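How a Robot Plans a Grab

A robot arm does not know what a carrot is. It has a camera, some motors, and a program that turns pictures into moves. At Brineo, the program is called Tristavau. It runs in a loop with three steps: look, plan, move.

Look. A camera near the gripper takes a picture. To the computer, a picture is a grid of numbers. Tristavau searches the grid for edges and patches of color, then marks each patch that might be an object.

Plan. The program picks one object and works out a path to it. A path is a list of positions for the arm. The arm has 6 joints, so every position needs 6 numbers. Tristavau tests 600 paths and throws out any that would bump into something. One short path is kept.

Move. The motors follow the path a little at a time. After each small move, the loop starts again with a new picture.

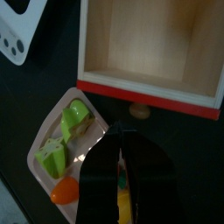 Close to the object, the job gets harder. The fingers can block part of the camera's view, so the program must remember where hidden things were in earlier pictures. This memory is called a map. Each spot on the map has a score for how sure the program is. A low score tells the arm to back up and look again.

Word list
Gripper: the part of a robot that holds things.
Loop: steps that repeat.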